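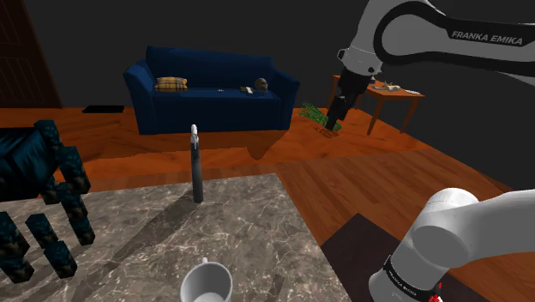

About Girora

Girora helps small organisations buy robots, or talks them out of it. We started in Trerville with 2 desks and a spreadsheet, and the spreadsheet is still the senior partner.

Our clients are aged care homes, colleges, a few workshops and one very determined nursery. They come to us with a grant, a brochure and a deadline, usually in that order. We ask what the arm is supposed to pick up. The silence that follows is where most of our work gets done.

How we work

Every job begins in simulation. We build a rough version of your room, put an arm in it and see what it can reach before anyone signs a purchase order. Moving a sofa costs nothing at this stage. Moving a bolted pedestal after delivery costs plenty, and the invoice will call it a "variation".

Then comes the budget. We price the arm, then everything the brochure left out: gripper, mounting, guarding, power, training, spares and the labour of whoever ends up minding it. Our standard planning checklist, the Planel, runs to 61 lines. Coffee is not on it, despite several submissions.

Virgilio Dela Peña founded the firm after years of approving other people's equipment requests at Carrillo, where he once found three identical controllers in a cupboard, all still in their boxes. He keeps a photo of the cupboard over his desk.

What we don't do

We don't sell hardware, take commissions or attend launches with canapés. Our fees are fixed and on the quote.

Planning for next year

If your capital requests close in October, talk to us well before then. September is full of people who didn't.

Page updated Jul 14, 2026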